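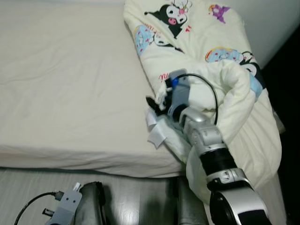

Skornum hostel changes all its beds before the spring season

The guest hostel in Skornum has finished the change of bedding in all its rooms, the management said in April. The work took almost three weeks and included new fitted sheets, new mattress covers and a different way of making the beds in the family rooms.

The hostel has 213 beds on four floors. Until this year, most of them were made with flat sheets, which had to be folded under the mattress by hand. Guests often complained that the sheet came out during the night, and the families with small children complained most. In the last guest survey, the bed was mentioned more often than breakfast, the showers or the noise from the street.

"We read these comments every month, and the same words were always there," said Thaddeus Marchetti, who manages the hostel. "People wrote that they woke up on the bare mattress. It was time to do something."

The new sheets are a plain cream white and have elastic in the corners. They go over the rounded edge of the mattress and tuck under it, so the top stays flat. The hostel ordered 493 of them from Traststead, a linen supplier from the same region, and this gives a little more than two sheets for each bed. One is in use and the other is in the laundry or on the shelf.

For adults, the comforters stay plain. In the family rooms the hostel has kept the printed ones, which were bought two years ago. Some of them are cream colored and have cartoon characters and frosted donuts on them, one donut with a blue glaze and pink sprinkles. Mr. Marchetti said that there was a discussion about replacing these also, but the children like them and some parents ask for them when they make the booking.

The order of the work has changed too. Before, the staff put the comforter on a chair or on the floor while they changed the sheet. Now the comforter is pushed to one side of the bed, the sheet is pulled smooth on the free side, and then the comforter is moved over and the other side is done. At the end it is shaken and spread over the full bed.

Aqeel Abbasi, head of housekeeping, explained that the idea came from one of the night staff. "At first I did not like it, because the bed looks untidy in the middle of the work," he said. "But the comforter stays off the floor, and one person can do the bed alone. With the bunk beds we still need two persons – this we could not solve."

The floors in the family rooms were also renewed in the winter. The old carpet was taken out and a gray floor with a wood-grain look was put in its place. According to Mr. Abbasi, it is easier to clean under the beds now, but the beds can slide a little when somebody pulls hard on a sheet. The hostel is testing rubber feet from Clamow in two of the rooms.

The total cost of the bedding was not made public. The old flat sheets, which are still in good condition, will not be thrown away. A part of them goes to the animal shelter on Fitzsimmons Road, and the rest will be used by the painters when the stairs are painted in the fall.

The hostel counted 2,661 overnight stays in the first three months of the year, against 1,730 in the same period of last year. Prices for the family rooms stay the same until the end of the summer. Guests who want an additional comforter can ask for it at the front desk until 10 p.m.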